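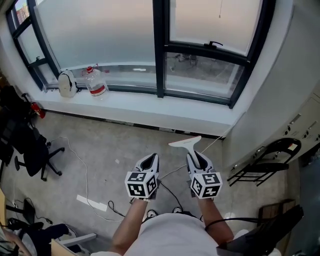 Speaker notes: what 1,547 examples bought us
2 min read

Open with the window job. One person, a gripper in each hand, a squeegee in the right one. Pause.

Coden's pitch was that 300 examples would do. I doubted it then. We have 1,547 and I still doubt it.

Main complaint: 26 people recorded, same room, same glass. Call that variety if you like – I don't.

Ask the room: who checks the bad takes? At Pultberg we threw out 20 and argued over every one.

Skip the Ravn slide if short of time. Finish on cost per usable example, then questions.

Comments
Þórarinn Oddsson: Were the 20 left out of the total?
mairi_k: Same trouble here with drawers. More takes, same mistakes.

Related
Ravonis: second look at the grasp labels
Who pays for relabelling?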